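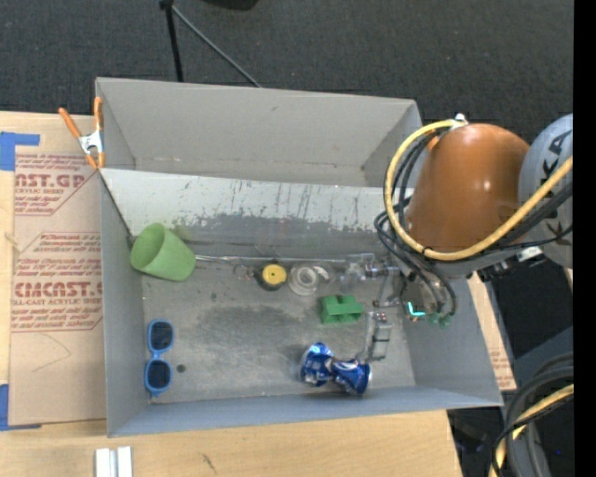
Reiko Takagi wrote that the old card listed every item by name and still left her guessing which ones were see-through, and she asked for the clear things to be marked separately. Version 2 does that, in the material column.

Skorkemura Bin Items

Small household and workshop items, pictured together in a gray bin. The set is meant for people who sort, count or label mixed objects and want ordinary things with ordinary wear on them. Most of it came out of desk drawers and a shared tool cupboard.

Contents

The folder holds 700 pictures in 9 groups, plus one table, items.csv. Groups are named after the shelf the items are kept on (filar, queiroz, sindent and so on). The names have no other meaning. Each group has its own subfolder.

Columns in items.csv

item: short name in lowercase, e.g. cup, rod, tape roll
color: main color as seen from above
material: plastic, metal, paper, mixed, clear, unknown
pose: upright, on side, flat, leaning, unclear
touching: names of any items in contact, or the word wall
sure: yes or no

Naming

Cups are cups whether they stand or lie down. The light green one on its side in the corner is entered as cup, light green, plastic, on side.

Rods are entered once, even when something crosses them and only the ends show.

Round things caused the most disagreement. A black one with a yellow disc face could be a small tape measure or a spool, and the people labeling it split evenly. It goes in as "round item, yellow face" with sure set to no. Please don't change these to tape measure unless the blade is visible.

Anything that looks like a roll of transparent tape is "tape roll" with material set to clear. Small curved translucent pieces get "fragment" and nothing more specific.

Thin dark wire, or what may be wire, is "tangle". A tangle is one entry.

The bin

Gray, roughly rectangular, with a sloped panel inside along the back. The panel and the floor are scratched and smudged. Scratches, scuffs and spots on the bin are not items and have no rows. If you threshold on brightness, the whitish upper part of the panel will give you trouble.

Known problems

60 rows in the queiroz group have an empty touching column. They were labeled before the column existed. Empty means not checked.

Clear items are missed more often than anything else. Expect some in the sindent group with no row at all.

Color names were not fixed until November, so "silver" and "silvery gray" both occur.

Corrections

Send the picture name, the row as it stands and the row as you think it should be. Corrections are merged on Thursday.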